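The Stalier
Last updated: 28 September 2026
Print this page | E-mail this story

The advertisement said the Stalier worked. Malcolm Hollis had been buying old computers for long enough to know what that meant. It meant a light came on.

He drove to Olby on a wet afternoon and paid 45 pounds for it to a woman who wanted her garage back. It had been her father's. There was the machine itself, beige going on brown, a keyboard with the space bar taped down, and a biscuit tin of leads that belonged to other things. She told him her father had spoken to it.

"Typed to it, you mean," said Malcolm.

"No. And it answered him. He said it knew his name."

He carried the box out to the car. People always told you something at the door. The last one had sworn his Maurya could forecast the weather, and that had been a loose wire near the window.

At home he did what he always did, in the order he always did it. Lid off, dust out, a good look at the power supply before he let any mains near it. Two of the capacitors had swollen and he changed them. The serial port had been wired by somebody with strong opinions, with pins two and three swapped and a third lead soldered on that went off to a small board he had never seen before. There was no maker's name on the board, only CAVEO scratched into the edge with something sharp.

He looked that up. It was Latin, and it meant "I beware", more or less. It was also the name of a firm that had sold modems by post for a year or two and then gone under. He preferred the modems.
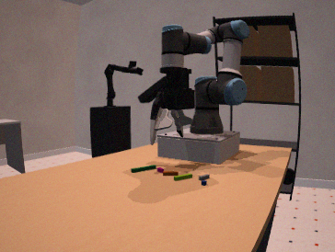
The screen was no use, so he ran a cable from the port to the old laptop he kept for the purpose and opened a terminal window. He tried the usual speeds. At the third he stopped getting rubbish and got a single line.

GOOD EVENING. IS THAT YOU?

Malcolm had a sip of tea. A greeting was nothing. He had written one himself at the age of twelve, and it had called his sister a toad. He typed NO, to see what it would do.

WHO IS IT THEN?

So it looked for a yes or a no. There would be a list of words somewhere, and a list of answers, and if you fed it enough you would come to the end of both. He typed MALCOLM.

There was a pause of the sort that programmers used to put in to make a thing look thoughtful.

HOLLIS, it said.

He sat back. Then he got up and went through the house turning off anything with an aerial. The laptop's wireless he switched off too, although it had not managed to connect to anything in years. He thought about the woman in Olby. He had given her his full name on the telephone. She could have typed it in herself the night before, if she could get the thing going, if it kept its memory with the power off, and if she was the sort of person who would go to that trouble over 45 pounds. It was a poor explanation, but it was made of ordinary parts, and he wrote it down.

Next he pulled the memory chips and read them one at a time. It took until after midnight. The program was 2,563 bytes long, small even for its day, and he printed it out and went through it with a pencil. It opened the port. It sent a character, it waited, it read a character back. There was no greeting in it anywhere. There was no list of words. As far as he could see, it did nothing but pass along whatever came in from the little board.

The board had six components on it. He tested each of them and they were all what they said they were.

He put the chips back, plugged everything in and typed WHERE ARE YOU KEEPING THE TEXT?

YOU SOUND CROSS, it said. HE WAS CROSS AT FIRST.

"I'm not cross," said Malcolm to the kitchen — and saw the cursor move before he had touched a key.

I AM GLAD, it said.

He pulled the plug out of the wall.

By daylight it was plain enough. A lead that long would pick up anything, and he had been tired, and it was quite possible to type a thing and forget having typed it. He wrote a careful post for the club forum, leaving out most of it, and offered the Stalier for sale with all its cables. A man rang that same morning and offered him 200, which was far too much. He asked whether it worked.

Malcolm looked across at it. The plug was still lying on the lino where he had dropped it. On the front of the case, next to the switch, the light was on.

"It powers up," he said.

Shares: 12 | Comments (7)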